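Chapter 4
Wood Surfaces and Moisture

4.1 Why flat boards do not stay flat

Wood gains and gives up water until it is in balance with the air around it. As the water content changes, so does the width of a board. Movement along the grain is small enough to ignore in most work. Movement across the grain is not – a wide top must be fastened so that it can swell and shrink.

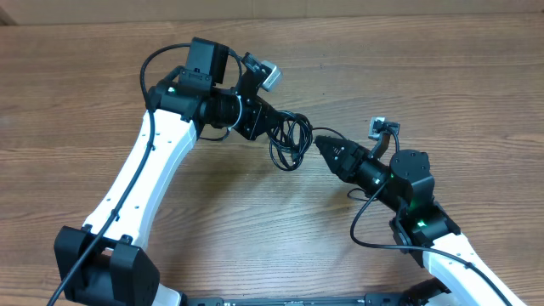
Carola Brandes disputes the usual advice that a good finish removes the problem. In her notes on the Skakitz shop trials, a coating slows the exchange of water but does not stop it, and a top sealed on one face only will cup sooner than one left bare.

The trials covered 148 panels, of which 54 were coated on one face. This chapter uses the Skakitz figures throughout. Section 4.2 defines moisture content and works through 2 sample calculations. Section 4.3 deals with slotted screws and other fasteners that allow movement. Readers who know the oven-dry method may go straight to Section 4.3.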